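Review: The Drokow Home Tidying Kit, Second Edition

The Drokow Home Tidying Kit is a printed and downloadable test set for organizations that wish to find out how much ordinary household work a machine can take over. It contains no robot. It contains a handbook, a set of task cards, a scoring sheet and an access code for the sample recordings. The Oder Home Technology Review obtained the second edition in January and used it over one full testing period with two machines already in our workshop: the Oyewole bench arm, and the Tunov mobile unit, which carries a single arm on a wheeled base.

Our readers include housing providers, care services and small repair shops. Their question is a simple one. Can a machine now clear a cluttered surface, sort what it finds and put each thing where it belongs, without a person standing beside it? The kit is intended to help answer that question in the reader's own building, with the reader's own machine.

Contents and setup

The handbook runs to 300 pages, which is longer than it needs to be. The first third deals with room preparation, lighting and safety, and may be skimmed by any group that has run trials before. The task cards are the useful part. There are 200 of them, sorted by the kind of object handled: rigid, soft, clear, hollow, and what the handbook calls "awkward." Each card states a starting position, an end position and a time limit. The cards are sturdy, although the numbering on the backs is too small to read from a standing position.

Setup took our staff one afternoon. The scoring sheet opened without difficulty on our office computers. The access code did not work at first and had to be reissued, which delayed the start of the work.

Why everyday clutter is difficult

Factory automation is well suited to parts that arrive in the same place, facing the same way. A bedroom offers nothing of the kind. Clothing folds over smaller items and hides them. Small objects rest on fabric that moves when it is touched. The difference in grip between a firm bottle and a thin tray is considerable, and a machine that handles one well may fail with the other. The second edition gives this type of work far more room than the first edition did, and we consider this its main improvement.

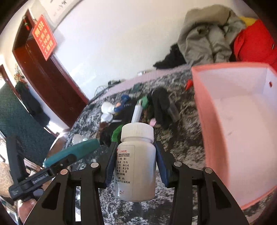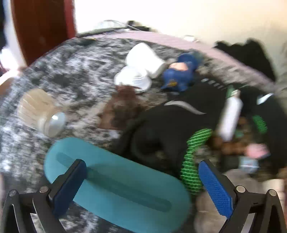
Soft and flat items call for a different grip from bottles.

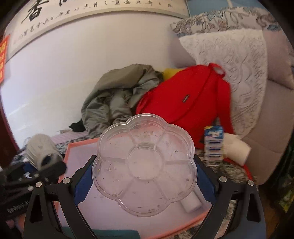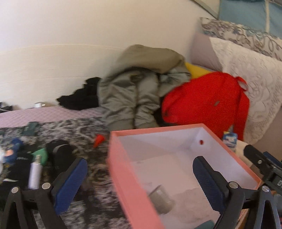

Drokow's support desk, asked whether a pass on the cards means that a machine is ready for a home, replied in writing that it does not, and that the company advises at least one further round of trials in the rooms where the machine will work. Buyers should also expect soft items to lower the total, the reply went on, and a low score in that section should be reported along with the rest.

We agree with that advice, and would have liked to see it in the handbook. At present the scoring chapter speaks of a "household pass" without saying how narrow the term is.

Results with our two machines

The Oyewole arm did well with rigid objects. Upright bottles and closed boxes were picked up and set down with few errors, and its slow pace was an advantage on the cards that ask for careful placement. Clear plastic was a different matter. The arm often closed short of the edge, and on several attempts it pushed the item away. Our staff tried the three lighting arrangements given in the handbook. The second gave a modest gain.

The Tunov unit was quicker and could reach the far side of a bed, which the fixed arm could not. It was less reliable once it arrived. Clothing was the chief problem: the unit would lift a sleeve and treat the garment as collected while most of it remained on the bed. It also stopped and asked for help more often than we would accept in daily use - at one point during almost every card in the soft section.

Across both machines we completed 427 attempts. We are not publishing a single combined score. The handbook permits one, but a machine that places bottles well and cannot clear a shirt should not be given an average that hides both facts.

Use on the shop floor

A short supplement applies the same cards to packing benches and stockrooms. Results here were better, largely on account of the firmer surfaces and better spacing. A repair shop that needs small parts sorted into trays, with a person nearby, could reasonably consider either machine today. The supplement is thin, however, and has nothing on shared benches where staff and machine reach for the same bin. We hope a later edition will deal with this.

Weak points

The index is poor. The sample recordings are well chosen but cannot be searched by object, only by card number. Replacement cards are sold in full sets, so the loss of one card means buying all of them. The time limits for soft items appear generous, and we shortened several for our own use.

Assessment

The Review recommends the second edition to organizations that already own or have on loan a suitable machine, and that have staff time of up to 2 weeks for the full set. Groups with less time may begin with the rigid and hollow sections and leave the others for later. It is not suitable for private households.

On the wider question, neither machine we tested can be left alone to tidy a bedroom. Both can carry out parts of the job under supervision. We will repeat the soft and clear sections when Tunov releases its next gripper, and the scoring sheets from this round are available to member organizations on request from the Oder office.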